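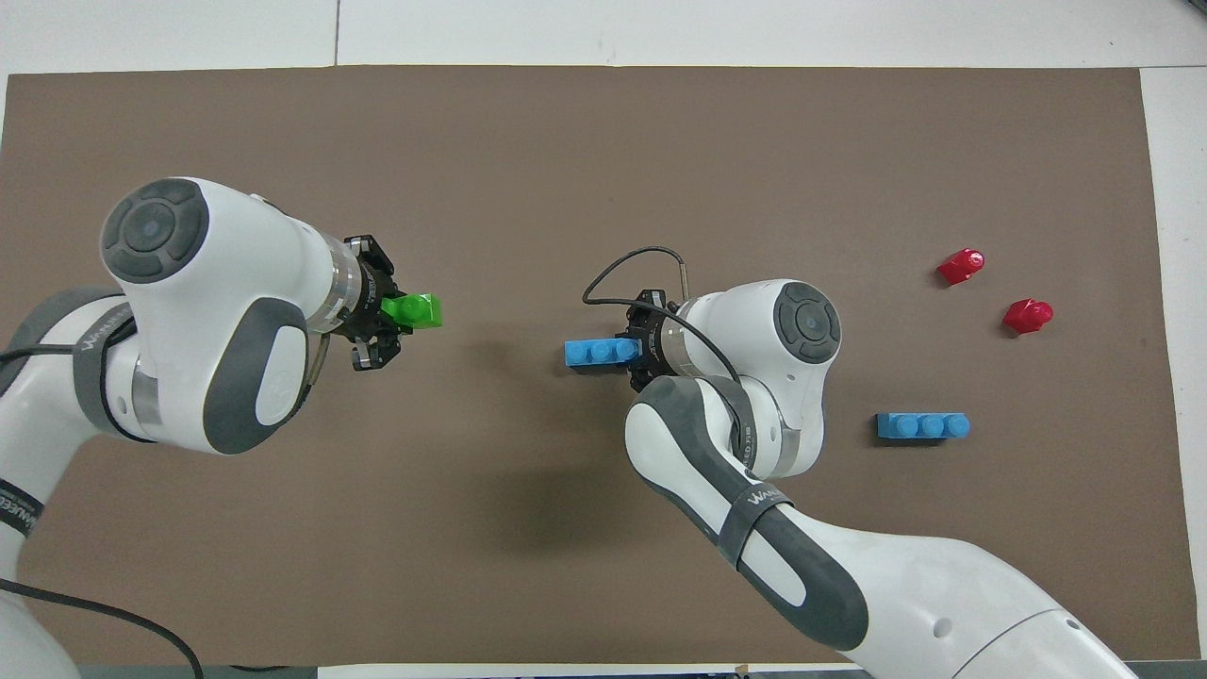 Both arms over the mat, green block left, blue brick right.

14th September. Tillport bench.

Went through the Sulside two-arm checklist line by line with the cell set up as it would be for a normal brick task. I still don't trust it much.

Rule 2 says the grippers must keep a "safe distance" when both are loaded. Safe from what? Measured where? I take it as fingertip to fingertip, but the held part sticks out past the fingers on both sides, so the part is what will hit first. Rewrote it for our bench as 100 mm between held parts, and I'd like someone to argue with that number.

Speed cap: 300 mm/s inside the shared area. Fine on paper. The Okoro script sets it once at start-up and never checks it again. A cap you don't read back is a hope. Line 584, if anyone wants to look.

Loose parts: checklist says "work area clear." We always have spares lying on the mat, like the second blue brick and the two red pieces on the right. Either the rule is wrong or we break it every run. I'd mark a parking zone and allow parts there.

Cables: no rule at all. The one looping over the right wrist stands well up and I want a line about it before October.

Roltstead people sign the sheet at the end of a shift. Signing after the fact checks nothing. Sign before the first move or drop the signature.

To do: tape the zone, add the speed read-back, resend the sheet.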